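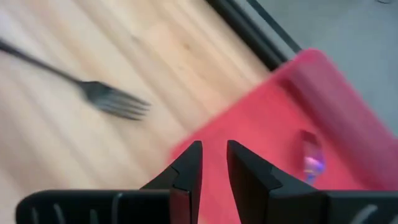 *A fork on the wood, with the red tray beneath the gripper. Lanetti, Molton, December 2021.*

I had been meaning to get out to Molton since August, when a friend at the Rudd banquet hall told me that the people who rent them their tableware had started teaching robots to put away forks. Well! I rented forks for church suppers for half my life, and I have dried more of them than I care to remember, so of course I wanted to see it.

Lanetti is an easy place to visit. You sign the book, somebody hands you a coffee, and off you go past the racks of folding chairs (more chairs than I ever dreamed of) to the wash line. What comes back from a wedding comes back all mixed together, handles of every color, and before anything can go out again it has to be sorted. On their busiest day this year they handled 3,807 pieces, every one of them picked up by a person and put where it belonged.

Rosalinda Manalo met me there. She has been with the company 14 years and sorted by hand for most of them, and her wrists, she told me cheerfully, could give you the exact number of weddings. Last spring she was asked if she'd like to move over to the robot project, which they call Helix. She said she'd try it for two weeks and then see. She is still there.

The robot area is through a pair of swinging doors, under a high ceiling with long rows of lights. I expected something enormous, and what I found was a wooden table I could happily have rolled out pie dough on, with a black arm on either side of it and plastic trays to sort into. The forks get scattered over the wood, and the arms have to learn to pick them out and set them in a tray. Forks that lie across one another are the hard ones, Rosalinda says, and a person separates them without even noticing she's done it. I went home and tried it in my own kitchen drawer, and she's right. 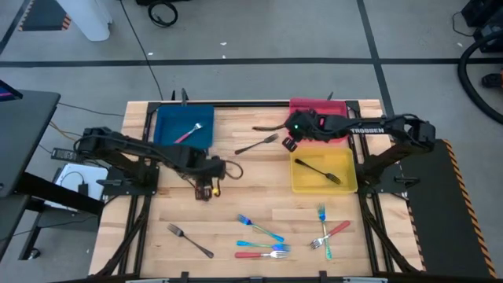 ## What it means for the sorting crew

I asked about this more than I asked about the machines, and I was glad that people answered me freely, even with a supervisor in earshot. There are 27 people at Molton. Two have moved to Helix full time so far, and the rest still work the wash line and the sorting benches just as before.

The change Rosalinda feels most is in her body. She used to go home with her hands aching, and now it's her eyes that are tired, from watching so closely. She misses the talk at the bench, too. Sorting leaves your mind free, and the women there would get through a whole family's news between one crate and the next, while the new job wants all your attention. She eats lunch with the old crew every day so she doesn't lose track of whose daughter is getting married.

Not everyone is so easy about it. One man who loads the trucks told me he'd like to see in writing what happens to the evening shift once the arms are any good, and I thought that was a perfectly fair thing to want. The manager said hours were settled through next summer and that she couldn't promise past that. I'd have liked a longer answer, but I did believe the one I got.

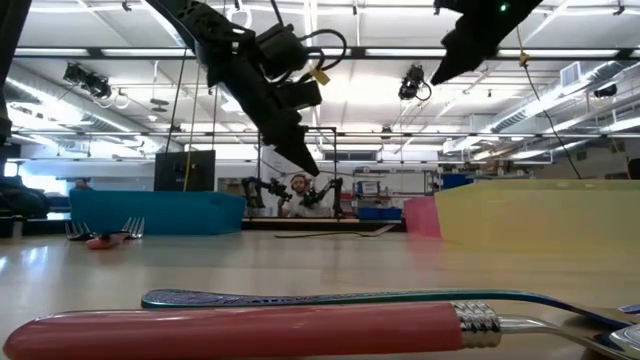
**Do the sorters need any computer training before they move to the robot side?**

Lanetti asks only that they know the tableware well, and teaches them the rest during paid shifts.

I stayed nearly an hour longer than I'd planned, and Rosalinda walked me back out past the chairs. If you'd like to go yourself, call the Molton office first and ask for a morning, when the wash line is running too, and wear comfortable shoes, as it's a long walk from the parking lot.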